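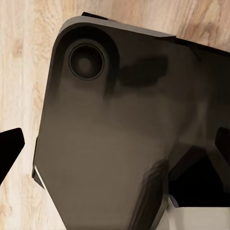

Wrist view from the sim, grain tabletop, gripper open either side of the housing

Thread: Wrist camera view mostly full of gripper - keep it or drop it?

kostiuk_r
Evening all. I've been collecting simulated demos for a pick and place policy since the start of August, and I'd be glad of some opinions before I commit to another long run. The one at the top is a fairly typical wrist view from my set. You get the big dark housing filling the middle and right, a fingertip coming in from each edge, some wood grain at the top and left, and down in the bottom right corner a little bit of something white. That little bit of white is the trouble, really.

I've got 1369 episodes recorded so far, all driven by hand with a space mouse, and I've trained on 1000 of them and kept the rest back. There are two cameras, the wrist one and a fixed one looking across the table. The policy does nicely on the approach and then goes vague in the last stretch, hovering and shuffling as if it has forgotten what it came for. My feeling is that the wrist picture is too much housing and too little table, and that I should move the camera outwards and start again. That would be a good many evenings thrown away, so please be gentle.
Radymyr

mossbank
Hello Radymyr, and welcome if you're new to this board (I don't recall the name, but I'm hopeless with names). Please don't start again just yet! I had a very similar panic last year with the Winduta gripper model, and I did bin everything, and the second set behaved exactly like the first. The housing sits in the same place in every picture because the camera moves with it, so the network learns quite early on that there's nothing in that region worth attending to. It costs you pixels, certainly, but it doesn't confuse anything.

What I'd do first is train once with the wrist camera switched off altogether, just the fixed view. If the last stretch is every bit as vague without it, you'll know the wrist pictures weren't helping, and then you can think about why.

pelham_two
I'm going to disagree with mossbank, in a friendly way. Costing you pixels is a real cost when you shrink everything down before training. What size are you feeding in? If the only sign of an object is a pale straight edge in one corner, then after resizing there's hardly anything left for the network to use. I'd move the camera. You're in simulation, so nobody has to drill a bracket.

Also, do your random crops ever cut off that bottom right corner? Worth checking before anything else.

kostiuk_r
Oh dear. Yes, I do use random crops, and I hadn't thought about the corners at all. I took the settings from the Funodari starter config and never looked at them again. I'm going to go and have a look now, with a cup of tea and a sinking feeling.

hartigan
Can I put in a word for something duller? The table. Pale streaky wood grain, with the darker honey coloured patches in it. Is it that same texture in all 1369? If it is, I'd be more worried about that than the camera. I once had a policy that was steering by a knot in the wood, I'm quite sure of it, because when I rotated the texture it went off confidently to the wrong side and stayed there. Swap the table material every few episodes and shift the lighting while you're at it.

mossbank
Seconding hartigan on textures, and I'd add that you can do it without recording anything new. If you saved the joint states and object poses you can replay each episode and render it again with a different table. Jotix does this from a batch script, slow but it works through overnight. You could move the wrist camera in the same pass, which would settle the argument between pelham and me without costing you an evening at the controls.

pelham_two
That's a fair compromise and I'm slightly annoyed I didn't say it first. One warning though. If you move the camera and replay, the demos were still driven by a person looking at whatever you were looking at. Radymyr, which view did you have up while you were driving?

kostiuk_r
The fixed one, full screen, with the wrist view tucked away small. I hardly looked at it, if I'm truthful. I did save the states, thank goodness. Godinho (the logging plugin, for anyone who hasn't met it) writes them out whether you ask or not, and I've grumbled about the disc space all month, so I take that back.

And pelham was right about the crops. I printed a batch with the crop applied and in a lot of them the bottom right corner is simply gone.

hartigan
Then fix the crop and change nothing else. Retrain on the same 1000, test it, and write the result down before you touch the camera. I know it's tempting to do the lot at once, I do it myself, and then I can never say which change did what.

pelham_two
I'd still render a second set with the camera moved while that's training, as the machine would only be sitting there otherwise. But yes, train them separately.

mossbank
If you do move it, go in small steps. I pulled mine out so far once that the fingertips left the picture completely, and the grasping got worse. Yours come in nicely at both sides at about the same height, and I'd hate to see you lose that. Try three positions, perhaps, and keep the present one as the first.

kostiuk_r
Three positions it is, and the crop fix running on its own tonight. I've set up the replay with a handful of other table textures as well, though I'll leave those out of the first comparison or hartigan will tell me off. It should be finished by Wednesday and I'll post the success rates for each, good or bad. Thank you all, this has saved me a great deal of driving.

hartigan
Post the failures too please, they're more use to the rest of us. And do say which seed.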